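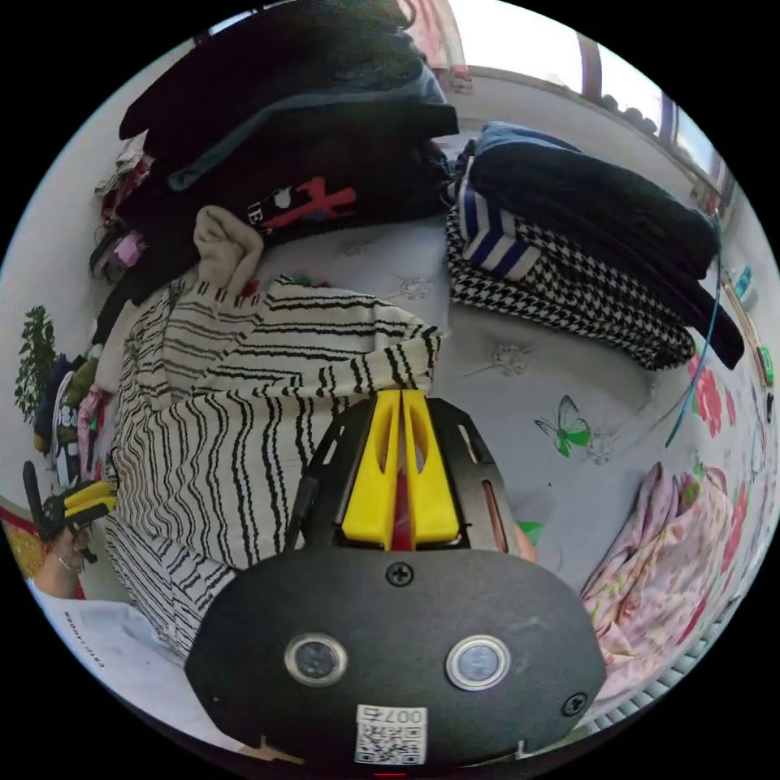
洗濯物の山(せんたくもののやま)

洗濯物の山とは、取り込んだまま畳まれずに、ベッドやソファの上に積まれた衣類のこと。うちでは単に「山」と呼んでます。この項目は私がひとりで書いているので、かなり主観が入ってます、ご了承を!

【できる場所】
いちばん多いのはベッド。広いし、腰の高さに近いし、つい置いちゃうんですよね。花柄のシーツだと靴下が柄にまぎれて見つからなくなるので、私は無地派です(でも花柄も好き…)。

【種類】
黒っぽい服ばかりが重なったものは「黒山」。どれがどれだか本当にわからない。プリントの入ったTシャツが一枚あると目印になって助かります。縞模様のかさばる服は、畳んでもすぐふくらむので別にしておくのがおすすめ。ベージュの小さな布ものは、なぜかいつも山のてっぺんに乗ってます。

【崩し方】
上から順に取ると途中で飽きます。私はまず大きいものを抜いて、次に色で分けて、最後に小物。この順番は、畳み方のブログをやっているアルナウト・コスター(Arnout Koster)さんの記事で知りました。彼は「黒は朝に畳め」と書いていて、たしかに夜の電気の下だと紺と黒の区別がつかない!1月の夕方なんてもう全然だめです。

【道具】
畳み板は好みが分かれるところ。私はナメッティの板を1520円で買って、Tシャツにだけ使ってます。セーターには小さすぎました。かごはワシコの浅いほう。深いかごだと、山がそのままかごの中に引っ越すだけなので…。

【関連項目】
椅子の上の服/片方だけの靴下/衣替え/アイロン待ちの列(未執筆、そのうち書きます)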